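Promo Goods Talk > Buying and Decorating > Imprinted stadium cups, small runs

tapeandtoner
Need 90 imprinted stadium cups for a client's fall open house in September. One color logo, one side. Rullthorpe wants a setup charge plus a less-than-minimum fee, and with freight it comes to $1,259. That seems nuts for plastic cups. Is anyone still doing short runs without the extra fee?

kegline
You're under the minimum almost anywhere. Did you ask what the next price break costs? Sometimes the full carton is cheaper than the short run with the fee on top.

tapeandtoner
I asked. They said they'd get back to me.

millard_st
Try Wadolwood. They took a small order from me in the spring. Proof came back the same afternoon and production was 8 working days. Colors are limited – white, clear, red, and navy when I ordered.

kegline
Wadolwood is fine on price but I wouldn't use them for anything with thin lines. I had two orders where the small type filled in. They credited one and argued about the other.

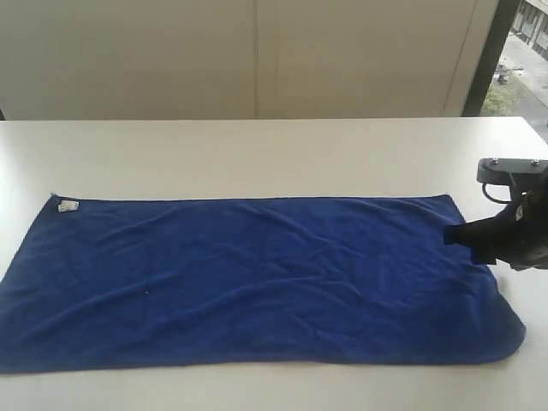
Topic last changed: September, 4:12 pm, by millard_st

millard_st
Was that vector art? Mine was and the type came out clean, down to the phone number.

kegline
Vector, outlined fonts, same file I send everyone. Rullthorpe printed it with no trouble.

ohio_imprints
Filled-in type on a curved cup is usually too much ink or a worn screen. Could happen at either shop. Ask for a pre-production sample if the date allows. I don't agree that Wadolwood is worse than the rest.

tapeandtoner
Logo has a thin ring around it, so that worries me. Would the Skisari cup be any better? The wall looks straighter in the catalog.

ohio_imprints
Straighter, yes, but they don't nest as tight, so you get more cartons and pay more freight. Get the carton weight before you quote it.

dale_b2b
Why not labels? Tang does waterproof ones with no setup. Stick them on blank cups and you're done.

kegline
Labels peel in the dishwasher. I'd never give a client that.

dale_b2b
It's an open house. Most of those cups get used once.

tapeandtoner
Client wants people to take them home, so no labels. I sent the art to Wadolwood and asked them to thicken the ring to 2 points. Waiting on the proof.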